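レンタルキッチン ボストサイド(Bostside) 巡回点検チェックリスト 4月分
コメント欄つき/利用団体にもそのまま公開

点検時間 朝9時から昼すぎまで。前回の指摘分も込み。急ぎで打ってるので誤字あったらすみません。

判定の見方
○ 問題なし
△ 次回までに対応
× 使用停止、または当日対応
― 対象外

1 出入口・通路

正面扉の開閉 ○
扉のストッパー △ ゴムが減ってる。足で押さえて搬入してる団体あり、指はさみ注意。
避難経路の幅 × 裏口側に折りたたみ台車と段ボール。その場でどかした。次に見つけたら預かりにします。
誘導灯の点灯 ○ 点検ボタン押して切り替わり確認。
床のすべり △ シンク前のマット、端がめくれてる。テープ止めは不可。交換を発注。
傘立て ― 撤去ずみ

コメント:裏口は毎回同じことを書いてる気がする。搬入が終わったら台車は倉庫の左の壁ぎわ。鍵は受付で借りてください。土曜の朝は三団体が重なるので特に。

2 ガス・火まわり

元栓の動き ○
ガスホース ○ ひび無し。留め具も締まってる。
コンロ点火(手前列) ○
コンロ点火(奥列) △ 右端、二回カチカチしてからつく。電池を替えても同じ。業者に連絡ずみ、それまで右端は使わない。札を下げてあります。
五徳のがたつき ○
ガス警報器 ○ 有効期限内
換気フード フィルター × 油だれ。点検中に外してつけ置き。乾いてから戻すので、夕方まで奥列は使えません。
消火器 ○ 圧力の針、緑の中。安全ピンあり。前に物を置かない、の床シールがはがれかけ △
消火布 ○ 位置は変更なし(コンロ横のフック)

コメント:フィルターは月1では足りないかも。揚げ物の予約が増えてる。揚げ物をした団体は退出時にフードの縁をふくところまでお願いします。使用中にコンロの上へキッチンペーパーを置かない。去年も書いた。

3 冷蔵・冷凍

冷蔵庫A 庫内温度 3度 ○
冷蔵庫B 庫内温度 △ 表示は問題ないが扉の閉まりがあまい。パッキン下側に汚れ。ふいたら多少まし。次回また見る。
冷凍庫 霜 ○
温度記録表の記入 × 抜けが三日分。記入は朝と夕の二回、空欄のまま翌日に持ちこさない。あとからまとめて書くのもだめです、数字がきれいに並びすぎてて分かります。
名札なしの食品 × 見つけた分は処分ずみ。
生肉と野菜の段分け ○ 生肉は最下段、受け皿つき。よくできてた。
製氷機スコップの置き場 △ 氷の中に差しっぱなし。専用の容器へ。

コメント:Bは扉が閉まったと思っても少し浮いてることがある。最後に手で押す。リレタルド(Liretard)製の庫内温度計を追加で二つ入れました。棚の奥と扉側。動かさないでください。奥と扉側の差を見たいので。

4 加熱・温度管理

中心温度計の本数 ○
中心温度計の誤差 △ 沸騰した湯で100度、のはずが1本だけ低め。青テープを巻いて引き出しの一番下へ。使わないこと。
加熱記録 ○ 抜き取りで見たのは鶏のソテー、中心75度以上1分の基準を守れてる。
温蔵庫の設定 ○ 60度を切らないこと
盛りつけ後の放置 △ 点検中、ふたなしのバットが台の上に。すぐ冷蔵か温蔵に。

コメント:温度計は刺す前と刺した後、両方アルコールでふく。後だけの人が多い。

5 調味料・共用品 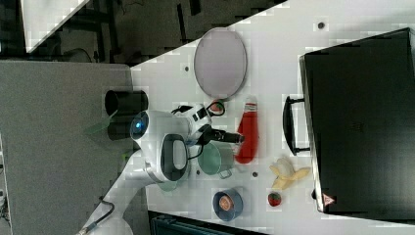
開封日シール △ しょうゆと酢は全部あり。ソース類に抜けが多い。マヨネーズ2本、日付なしで廃棄。
期限切れ × 奥の棚からドレッシングとカレー粉。カレー粉は缶なので見落としやすい。上から見ても分からない、底を見る。
注ぎ口の汚れ △ 固まってるものあり。使ったらふいてからふた。
詰め替え容器の表示 × 中身の名前がない容器が一つ。においで酢と思われるが、思われるでは困るので廃棄。詰め替えたら品名・詰め替え日・元の期限の3点を書く。
アレルギー表示の一覧 ○ 最新版に差しかえた。古いのは持ちかえります。
持ちこみ品との区別 △ 共用は緑シール、持ちこみは団体名。どっちもないのは処分の対象。

コメント:バウカル、じゃなくてパウカル(Paucar)の業務用ソースに切りかえた件、原材料が前の製品と違います。小麦・大豆の欄を必ず見なおしてから使ってください。子ども向けの教室の担当さんは特に。一覧は冷蔵庫Aの扉に貼ってます。

6 刃物・器具

包丁の本数 ○ 台帳と合ってる
包丁の柄 △ ペティ1本にぐらつき。抜いて保管中。
まな板の色分け ○
まな板の傷 △ 青(魚用)の傷が深い。削り直しか買いかえ。見積もりとる。
スライサーの指ガード × ない。本体だけ戻ってきてる。ガードが見つかるまで貸出停止。
ミキサーのコード ○
ハンドミキサー ○ ブカノ(Vukano)のほう。もう1台は焦げくさいとの申し送りあり、電源入れずに修理へ。

コメント:スライサーのガード、心当たりのある団体は連絡ください。洗いかごの下、食洗機の中は見ました。ありませんでした。

7 手洗い・衛生

せっけん液 ○
ペーパータオル △ 残り少ない、補充ずみ
爪ブラシ △ 毛が開いてる、交換
手洗い手順の掲示 ○
アルコール噴霧 ○
救急箱 △ 青い絆創膏が切れてる。肌色のは調理中は使わない(落ちても見つからない)。今週中に補充しまs。
トイレ専用の履き物 ○
害虫トラップ ○ 変化なし

コメント:手洗い場で野菜を洗わない。どろがつまってた。

8 電気

分電盤の前 ○
コンセントのほこり △ 炊飯器の裏、掃除した
たこ足 × 電気ケトルと炊飯器が同じタップ。ケトルは壁の単独コンセントへ。
漏電遮断器テスト ○
照明 ○ 1か所ちらつき、球を交換

9 ごみ・退出

分別 △ 油をしみこませた紙が可燃にそのまま。水で湿らせてから袋へ。
廃油缶 ○ 量よし、ふたよし
退出チェック表 △ 今期の提出率71パーセント。前より上がったけどまだ。
施錠 ○

まとめて対応するもの(期限は次回点検まで)
・扉のストッパーのゴム、シンク前マット
・奥列右端のコンロ、業者待ち
・冷蔵庫Bのパッキン再確認
・消火器前の床シール貼りなおし
・青まな板の見積もり
・救急箱の青い絆創膏
・爪ブラシ
・スライサーのガード捜索

×がついた項目のうち、裏口・たこ足・期限切れ・表示なし容器・名札なし食品は当日対応ずみ。フィルターは夕方に取りつけ予定。温度記録は各団体の代表あてに別途連絡します。

次回も同じ順番で回ります。点検中も調理はしてもらって大丈夫ですが、奥列だけ空けておいてください。質問は受付の連絡ノートへ。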